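Why Big Rooms Have Metal Ceilings and Long Lights

Geltville Young Readers' Page
November
By the Huddale Learning Desk

Print this page | E-mail this page

Look up the next time you are in a gym, a workshop or a big store. In many of these places, the ceiling is made of metal sheets with waves or ridges in them. The word for this is corrugated.

Why add ridges? You can find out with a sheet of paper. Lay it flat across two books with a gap between them, and put a coin in the middle. The paper sags. Now fold the paper back and forth like a fan and try again. It holds the coin easily. The paper is the same, but the folds make it stiff. Metal works the same way, so a thin sheet with ridges can cover a wide space without bending much.

The sheets still need help. Long, strong pieces called beams hold them up. A beam carries the weight of the roof over to the walls or posts, and the walls or posts carry it down to the ground. In a place where it snows, that weight can be large. The roof of the old Gurkwood market hall had to be strong enough for deep snow every winter, and the hall was 106 feet long.

Ceilings like this are often painted white. White paint bounces light back down into the room, so the room looks brighter with the same number of lamps.
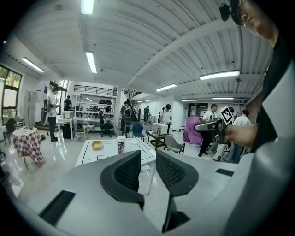 The lamps themselves are often long, too. A fluorescent light is a glass tube with a little gas inside. When electricity passes through the gas, it gives off a kind of light your eyes can't see. A powder on the inside of the glass soaks that up and glows white. Because the whole tube glows, the light spreads out and the shadows are soft – a small bulb makes much sharper ones.

One lamp is not enough for a big room. Builders place several so that their light overlaps. Windows help during the day, mostly for the people close to them. The middle of a wide room may be far from any window, and that is why the lights there often stay on even at noon.

Try it at home: hold your hand over a white page under a small lamp, then near a window. Which shadow has the sharper edge?

Print this page | E-mail this page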